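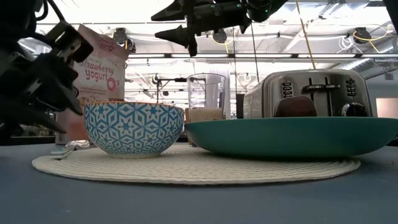
Reseo classroom quiz software: review after one term

Reviewed: Friday, June 4, 2021

Reseo is a browser-based quiz and exercise builder for primary and lower secondary schools, published by Ernico. The teacher writes a set of questions, the pupils open it with a short code, and the results go into a marks table. I used the standard licence with one class of 28 pupils, mostly for vocabulary and short written answers. The school had used Pameck until November, and I compare the two where it is useful.

Setting up

Pupil names are imported from a CSV file. The columns must be in the order Reseo expects, and the error message for a wrong order says only "import failed". Once I had copied the headings from the sample file, the import went through without trouble. Accented letters survived, which they did not in Pameck.

Pupils do not need an email address. Each one gets a four-character login printed on a sheet of labels. Lost labels can be reprinted singly. The teacher account has two-step login, switched off by default. Switch it on.

Building questions

There are six question types: single choice, multiple choice, gap fill, matching, ordering and free text. Gap fill is the best of them. You type the sentence, put square brackets round the missing word, and list any other spellings you will accept after a slash. Capitals can be ignored or enforced for each question. Ordering works well on a tablet but is slow with a trackpad, as the drag handle is too narrow.

A set may hold up to 100 questions. Above 61 the editor on my machine (a five-year-old laptop, Firefox) began to lag between keystrokes. Splitting the set in two cured it. Questions can be copied from one set to another but not moved, so old copies have to be deleted by hand.
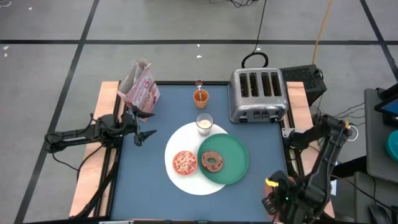
Picture prompts are the feature I ended up using most. You upload a picture, attach any number of questions to it, and Reseo keeps it fixed at the left of the screen while the questions scroll. Large files are scaled down on upload and small details suffer, so choose plain subjects. Food on a table is dependable. A bagel on a green plate with a glass of milk behind it and an orange bowl of cereal off to one side will support "next to", "behind", "on" and "in", plus the colours, and there is still enough left over for a short free-text answer. Sentences with two prepositions need the matching type, because gap fill allows one gap per question.

There is no library of ready-made pictures. Pameck has one, though much of it is clip art. Reseo does let you share a folder with other teachers at the same school, and shared folders can be set to read only.

Marking and reports

Closed questions are marked at once. Free text goes to a queue, where answers to the same question are shown one under another with the names hidden. This is quick, and I think fairer than marking a pupil at a time. Comments can be saved and reused. The saved list is sorted by date, with no search, and becomes hard to use after a few weeks.

The pass mark is 75 per cent unless you change it. It can be changed for a set but not for a pupil, and this is a nuisance in a mixed class. My way round it was to duplicate the set, which then appears twice in the marks table. The table exports to CSV or PDF. The PDF is set in very small type and is not fit to hand to parents.

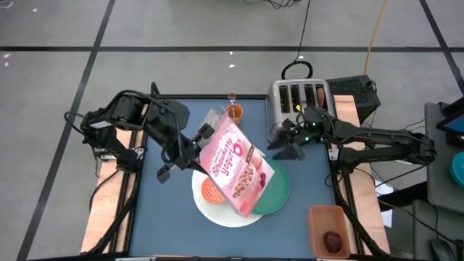 Running it in lessons

With the whole class logged in at once, pages loaded promptly. On two occasions the school connection dropped. Answers already given were kept, and the open question was lost. Pameck used to lose the whole attempt.

The timer can be hidden from pupils while still running for the teacher. The sound effects are on by default and the setting is per set, not per account, so I had to switch them off each time. Text size follows the browser. The read-aloud button works for questions but does not read the answer options, and that rules it out for two of my pupils without an adult beside them.

Support

I wrote to Ernico twice. The question about CSV columns was answered the same day with a link to the sample file. The question about read-aloud got a reply after a week, saying that it had been passed on.

Other options

Pameck has the better pictures and a proper comment search, but its marking queue is poor. Sedgwick is simpler than either and has no free-text questions, so I did not test it beyond the trial.

Verdict

Recommended for vocabulary and grammar work where the teacher writes the material. Not recommended yet for classes that rely on read-aloud. We have renewed for one year on the single-class licence.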